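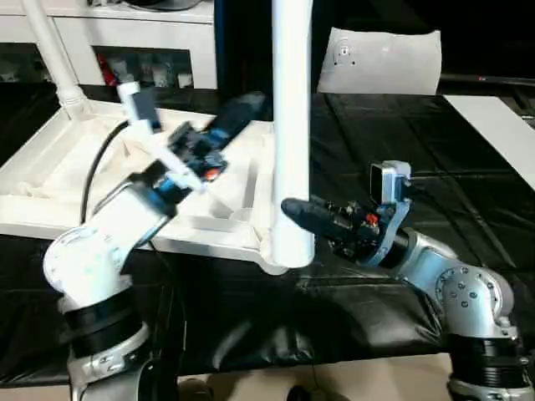
Ticket: Polimley bimanual policy, grasp success drops after retraining
Status: open, grudgingly
The new Polimley policy does worse with 900 demonstrations than the old one did with 500, and I'd like that sentence to stop being true before the Wednesday meeting. Same task in both sets, same action chunking, same learning rate. The failures cluster around the tall white pole between the arms. When the left gripper has the dark blue cylinder tilted up and to the right, the policy seems to lose track of which arm is supposed to go next, and both of them wait with beautiful manners until the episode times out.

Tried so far

1. Retrained from scratch with a new seed. Same result, one night older.

2. Masked each wrist camera in turn at evaluation. Masking the left one changes almost nothing. Masking the right one makes the stalls go away and everything else fall apart, so I'm calling that a clue and not a fix.

3. Checked timestamps on the Undlow recorder. The newer demos have the right wrist stream lagging the joint states by 2 control steps. The older 500 are clean. The changelog for that version says "minor improvements".

4. Shifted the lagged stream back into line and retrained on the lot. Stalls are rarer but still there, mostly on starts where the pole blocks one gripper from the other.

Comment from Tedent support, pasted in full: "Have you tried recalibrating?" Yes. Twice before lunch.

Current guess: the lag taught the right arm to hesitate, and the newer operators hesitate there as well — you can see it in the replays, a long polite pause before the handover. Realigning the video does nothing about the pause.

Next: trim idle segments from the newer demos, retrain, and run it against the Carhuamaca baseline on the same start positions. Please leave the tray where it is until that's done. Undlow is pinned to the old version on this rig, and whoever unpins it gets assigned this ticket.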